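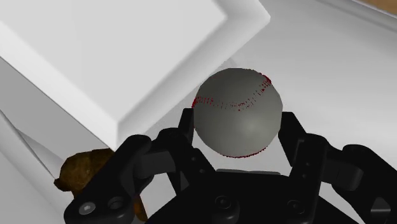

Issue 163

ODD JOBS AND ELBOW GREASE

Stitches, Seams and Stubborn Leather

I've had a run of letters about leather this month, which always happens in January when people start turning out the cupboard under the stairs. Old gloves, school satchels, a cricket bag that smells like the inside of a pond. So I've given over the whole page to it, with a few odds and ends at the bottom for those of you who wouldn't have leather in the house.

First things first, and I say this every year: find out what you've got. Most of what we all call leather is one of three sorts. There's the smooth, shiny kind with a coat of colour on top (handbags, sofas, most school shoes), there's the bare kind that goes dark if you put a damp finger on it, and there's suede, which is a law unto itself. Do the damp finger test somewhere hidden. If the spot stays the same colour you can be fairly bold. If it darkens, go gently and use half as much of everything as you think you need.

Cleaning stitching

Dirt loves a seam. You can wipe the panels of a bag until your arm drops off and it'll still look grubby if there's a grey line running round every edge. I use an old toothbrush, the softest one going, and saddle soap worked up to a stiff lather in a saucer. You want the foam and none of the puddle underneath. Brush along the stitches first, then across them in tiny strokes, and wipe with a cloth you've wrung out as hard as you can manage. Then leave it alone!

If the thread is red or dark blue and the leather is pale, stop and test before you do anything else. Press a damp white hanky on the stitches and count to twenty. Any pink on the hanky means the dye will run, and you'll be stuck with a rosy halo that will see you out. For those, I stick to a dry brush and a plain white rubber, the sort children have in a pencil case, cut to a wedge with a kitchen knife so the point gets into the seam. Slow going, but quite pleasant with the radio on.

Pale leather gone grey

Same rubber, different job. Rub lightly in one direction and keep blowing the crumbs off, or you'll grind them straight back in. A slice of stale white bread squashed into a ball does nearly as well and I know you'll think I'm pulling your leg. My grandmother did her kid gloves with it. Don't use washing-up liquid, don't use bleach, and please don't use the bathroom spray, however tempting it looks sitting there on the shelf. I did a pair of cream sandals that way once and they went the colour of weak tea and cracked across the toes.

Wet leather

Jagadeesh Murthy wrote in about a satchel that went into a canal (he doesn't say how) and wants to know if it can go in the airing cupboard. No! Nor on the radiator, nor in front of the fire, nor anywhere near a hairdryer. Quick heat makes leather shrink and go hard, and once it's hard there's very little to be done. Stuff it with plain paper, not newspaper if the lining's a light one, and stand it on a rack in a room where you'd be happy to sit in a cardigan. Change the paper morning and evening. When it still feels a touch cool against your cheek but no longer damp, put on a thin coat of conditioner and let it finish drying with that in. You may need to do it twice.

If it smells of canal afterwards, Jagadeesh, put a bowl of bicarbonate of soda inside, do up the buckles and forget about it for a week. Don't tip the powder in loose. It gets down in the corners and you'll be finding it on your sandwiches.

Restitching a popped seam

This frightens people and it shouldn't. The holes are already there, so all you're doing is following them. You'll need two blunt needles, one length of waxed thread four times as long as the gap, and a bit of patience. Put a needle on each end. Pass the first one through the first hole and pull until the thread's the same length either side. Then it's simply left needle through the next hole, right needle back through the very same hole, and pull both snug. Carry on to the end, go back over the last couple of stitches, snip close.

Always start a few stitches before the gap, over the old thread, so that it's locked in. And pull evenly. If one side's tight and the other's lazy you'll get a pucker, and puckers wear through.

Heiðrún Bergmann asks if ordinary sewing cotton will do in a pinch. It'll hold for a bit, on something that doesn't carry weight. On a strap or a handle I wouldn't trust it as far as the bus stop. If you can't get waxed thread, draw strong button thread across a candle stub until it squeaks.

Which conditioner?

I'm always being asked and I always give the same boring answer. Anything made for leather, used sparingly, is fine. I've had the same tin of Plultis balm for longer than I care to admit, and when it's finished I'll try the Snorradóttir one that Svend Kjærgaard keeps telling me about. He swears it did wonders for his walking boots. What I won't have is olive oil. It goes in beautifully, it looks gorgeous for a fortnight and then it turns, and there you are with a chair that smells like an old chip pan.

Put it on with your fingers if you don't mind the mess. Your hands warm it and you can feel the dry patches drinking it up. Leave overnight, buff with a soft sock in the morning.

Mould

White fluff on a bag that's been at the back of a wardrobe looks worse than it is. Take it outside before you touch it (outside, I mean it, or you'll be spreading it all over the landing) and brush it off with something you can throw away. Wipe with a cloth dampened in equal parts water and surgical spirit, after testing in a hidden spot, then air it well in the shade. Next time, store it in a pillowcase. Plastic bags trap the damp, and that's how the fluff gets started.

Suede, briefly

Dry brush, always the same way. A greasy mark gets a heap of cornflour, left till the next day and brushed off, and repeated as often as you can stand it. Flattened patches will come up if you hold them near the steam from a kettle, not in it, and brush while they're still warm. Mind your fingers.

FROM THE POSTBAG

Þórarinn Ravn has a good one for squeaky shoes: a little talc under the insole, shake, wear as normal. I tried it on my brown lace-ups and went all round the library without a sound.

Hafþór Holst wants to know how to get a biro mark off a leather desk top. I wish I had better news. If it's fresh, dab (don't rub!) with a cotton bud barely touched in surgical spirit, changing the bud each time it picks up ink. If it's been there since last summer it has soaked in, and you're better off with a matching cream and a steady hand. Or a nice blotter.

Someone from Ornbridge, who didn't sign the card, says a zip that sticks will run sweetly if you rub the teeth with a soft pencil. Quite right, though I'd keep that for dark zips. On a pale one, use a dab of candle wax.

ODDS AND ENDS

Save the little silica packets that come in shoe boxes and drop them in your toolbox. My chisels haven't had a speck of rust on them since I started.

A wooden drawer that sticks in wet weather wants dry soap along the runners. Do the bottom edges of the drawer as well while it's out, and hoover the hole it came from, you'll be amazed what's in there.

If your iron is leaving brown marks, it's nearly always scale. Empty it after every use, while it's unplugged and still a bit warm, and stand it on its heel to dry.

Cloths for polishing should be washed without fabric softener. It leaves a film on them, and then the film goes on your windows.

Last thing. I've been asked for the beeswax polish again, so I'll print it next time, with the proper amounts, as I left out the turpentine the last time and had some rather sharp letters. If you've a knack of your own for getting candle wax off a tablecloth, do send it in. I've got three already and they all disagree.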